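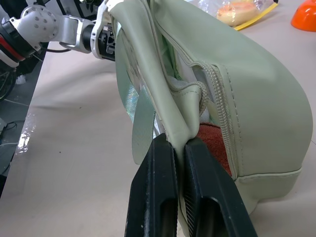 The bag station at Koyama, with one gripper on the pinched front and the other arm holding the top edge.

Koyama Open Day

The Koyama Open Day is a public visiting day held by the robotics firm Stuseo in its Koyama building, where people can walk in, watch robot arms handle everyday stuff, and have a go at driving them. I'm writing this entry from my own visit in January 2025, plus the handout they give you at the door and a lot of pestering of the staff. If you went in a different year and your day was different, please add a section at the bottom. I've only been the one time!

The name gets shortened to "Koyama" on the sign-up page and to "the Open Day" by the people who work there. It shouldn't be mixed up with the Stuseo product day in November, an indoor trade thing with slides and badges. I haven't been to that one and don't really want to.

Contents
Background
The building
The bag station
Other stations
Driving it yourself
Zera
Talks and questions
Getting in
Things people ask
See also

Background

Stuseo makes software and some hardware for two-armed table robots, the kind that stand at a bench and work on whatever you put between them. The arms on show were set up under a project called Dostent, and you'll see that word on all the paperwork. Dostent is the soft goods project. Soft goods means anything that flops: bags, towels, jackets, bedding, the sort of thing you and I pick up without thinking and a robot finds miserable.

I went in expecting the usual, I'll admit. An arm stacks blocks, everyone claps, you get a pen. I did get a pen. But most of the floor had been given over to soft goods, and I found that far more fun to watch, partly for the near misses and partly because you start to look at your own hands in a funny way. Try opening a zipper with just two fingertips on each side, no palms, no leaning the bag on your stomach. I tried it at home that evening and it took me ages.

The handout says the Open Day started as a lunch hour when staff brought in family, and grew from there. It doesn't give a year, and the two people I asked gave me two different ones, so I've left it out.

The building

Koyama is one long floor with a high ceiling and a kitchen at the far end. Space is 539 square meters according to the fire notice by the coat hooks (yes, I read the fire notice, there was a line for coats). Stations are spread along both sides with a walkway down the middle, and tape on the floor shows where to stop.

It's louder than I thought it would be. The arms themselves mostly hum, and it's the visitors who make the racket. If you want to hear what the staff are saying, go in the first hour. By midafternoon I was reading lips.

Wear flat shoes. There are cables.

The bag station

The bag station is the one everybody talks about and the one in the photo at the top of this page. The job sounds like nothing at all: get a zipped bag open, take out what's inside, put it back, close it up. I stood there for most of an hour.

The bag is a big sage-green one in smooth faux leather, with a long zipper that curves down the front and piped trim around the base. In my photo the zipper is partway open and you can see something fuzzy and rust red tucked in behind it. The two black fingers have hold of a pinch of the material at the front, and the second arm has the top edge over on the left. Look at the folds around that pinch. A member of staff told me that folds are most of the problem with soft goods, and I've thought about it every time I've packed since. A box has the same corners all day long. A bag gets a new shape every time you touch it, and the robot has to find the zipper all over again.

Faux leather is its own headache, apparently. It's smooth, so fingertips slide on it, and it has a bit of spring, so a fold you've just made may decide to unmake itself. The fingers have ridges on the inside to help with the grip. I asked why they didn't use a nice floppy canvas tote and got a big grin and "we did that one already."

What I liked most was how the arms share the work. One holds, the other pulls. Then they swap. People do this constantly and never notice, and when you see it slowed down it looks like a very patient person dressing a toddler. The holding arm is the one to watch, by the way. Visitors all stare at the zipper, but if the hold goes, everything goes.

During my hour I saw good runs and bad ones. On one bad run the whole bag walked toward the edge of the table in little tugs, and a kid next to me shouted "hold it!" at the robot as if it could hear. On a good run the zipper went all the way in one pull and there was real cheering, from grown adults, me included.

The pace is slow. I want to be clear on that for anyone driving a long way with small children. There's a lot of reaching, stopping, backing off and reaching again. I found it soothing. The teenager I'd brought did not, and went off to find the kitchen.

Other stations

I didn't take proper notes at all of these, so treat this part as a rough guide.

Towels. One arm pair, one pile, and folding. Thirds first and then in half. They let you mess up the pile before each run, and people get very creative about it.

Jacket on a hanger. Harder than it sounds! The sleeves kept catching. I saw it done once, beautifully, and then not again while I was there.

Sorting. A more ordinary setup with a bin and small household items. Quick and reliable, with the smallest crowd of the day, which I felt a little bad about.

The finger table. No robot here at all, just a table of loose gripper fingers you can pick up and squeeze. Some had soft pads, some had ridges, some had holes to save weight. They're lighter than they look. This was my second favorite.

The handout lists six stations in all. I count the driving station as the sixth, though a friend I went with insists it's the pillowcase thing by the window. We never settled it.

Driving it yourself

Past the finger table there's a pair of arms you can steer with your own hands. You hold two handles, and the arms on the bench copy what you do. You get a few minutes, with a staff member standing by the stop button.

My task was to move a washcloth from one side of a tray to the other. I dropped it twice. The strange part is that you can't feel anything, so you squeeze far too hard or not nearly enough, and you end up relying on your eyes for things your fingers would normally tell you. I got the hang of it right about when my turn was over, of course.

Runs like this are also how the robots get their practice. A person drives the arms through a job again and again, and the recordings are used for training. The handout gives a number for the bag job, 400 recorded runs, and I had a lot of respect for whoever did those after wrestling one washcloth.

There's an age limit for driving, but it's posted at the station and I forgot to write it down. Call ahead if it matters to you.

Zera

Zera is the Stuseo software that takes in what the cameras see and decides where the arms go next. Each arm has a small camera near the gripper, and a screen beside the bench shows you the view, so you can watch a zipper get closer and closer until it fills the picture. I could've watched that screen all day. Things you'd never bother looking at, like stitching, get huge.

You don't need to know anything about Zera to enjoy the visit. It isn't sold at the Open Day, and no one tried to sell me anything, to their credit. There's a longer talk about it if you're curious (see below). I followed the first half of it.

Talks and questions

Two short talks run in the kitchen area, one on Dostent and one on Zera, and both repeat in the afternoon. The chairs go fast. The Dostent talk is the better one for ordinary people, with clips of things going wrong, and the speaker was very open about how much still does. Sheer fabrics are bad. Shiny linings are bad. Drawstrings got a groan from every staff member in the room.

Somebody asked when one of these would be in our homes folding laundry, and the answer was a cheerful shrug. I appreciated the shrug.

Getting in

Tickets are free, and you sign up on the Stuseo website. There are 300 places and they were all taken when I checked back the week after I'd signed up, so don't wait. Entry is by time slot, but once you're in you can stay as long as you like.

Parking is behind the building and fills up early. Strollers are fine in the walkway and a squeeze at the stations. Photos are allowed everywhere except the office corner. Coffee is free, and it's decent.

Things people ask

Can you bring your own bag for the robot to try? No, I asked. They stick to the objects they've set out.

Is it loud? Yes, after lunch.

Can you touch the arms? Only at the driving station, and only the handles.

Is it worth going if you don't care about robots? I took someone who doesn't. She stayed at the towel pile for a good long while and has asked me about next year.

See also

Dostent (project)
Zera (software)
Stuseo November product day
Soft goods handling
Two-armed robots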